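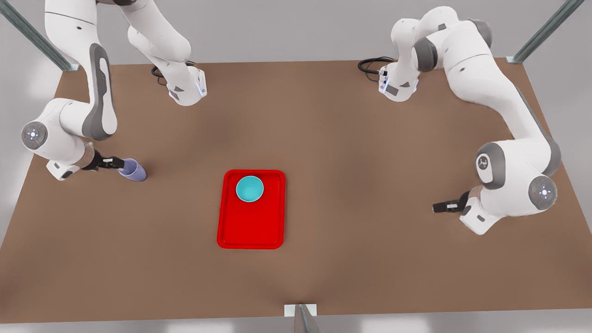 So I finally got to the open day at Junen! I've been meaning to go for two years running, and last May I missed it by a single day, so this time I put it in my phone with three separate alarms. They're in the old Pradanel building out past the rail yard (the one with 1985 over the door), and if you go, park on the side street, because the front lot filled up before I'd even found my ticket.

I got a sticker with visitor number 137 on it and a paper cup of very strong coffee, and then we were sent upstairs in groups of 28. My group had a lot of kids in it, which was great, because kids ask the questions I'm too shy to ask. "Does it get bored?" was the first one. The guide took it totally seriously and talked for a good while about repetition.

The part I'd come for was the simulator. I think I had expected a big room full of real arms whirring away, and there is a room like that, but most of the work starts on a screen. They build the table and the two arms in software and let the arms practice there, over and over, before any real hardware gets to try. The job they were showing us was setting things out on a tray. A red tray, a teal bowl, a lavender cup. That's it! I could do it half asleep, and most mornings I do.

But then you start looking at what's involved. The right arm had the cup on its side, just off the table, with the open end pointing toward the lower right, and the whole group went quiet like we were watching somebody park a very expensive car. The left gripper was empty, over on the other side of the tray. One of the kids wanted to know why it wasn't helping. Fair question, I thought. The guide said that deciding which hand does what is one of the harder things to teach, and that people do it so early in life we forget we ever learned it.

Also, a thing that confused me for a good ten minutes: "right arm" means the robot's right. The bases are mounted on the far edge of the table, so it's facing you, and its right arm is on your left. I kept looking at the wrong one. I wasn't alone either, there was a lot of pointing.

We got to try it ourselves afterward, with a pair of hand controllers and a program they call Flultetti (I asked how to spell it, twice). My score was 114, and I have no idea if that's good. The boy after me got more. I knocked my bowl clean off the tray on the first go and said a word I shouldn't have said in that company.

Downstairs there was a talk in the Rimkutė room about gripper fingers, and I only caught the second half, but they passed some samples along the rows and I hung on to mine longer than was polite. Lunch was soup. Good soup!

I've signed up for the mailing list, so when the next date comes out I'll put it up on here. Bring a sweater, the upstairs rooms are freezing.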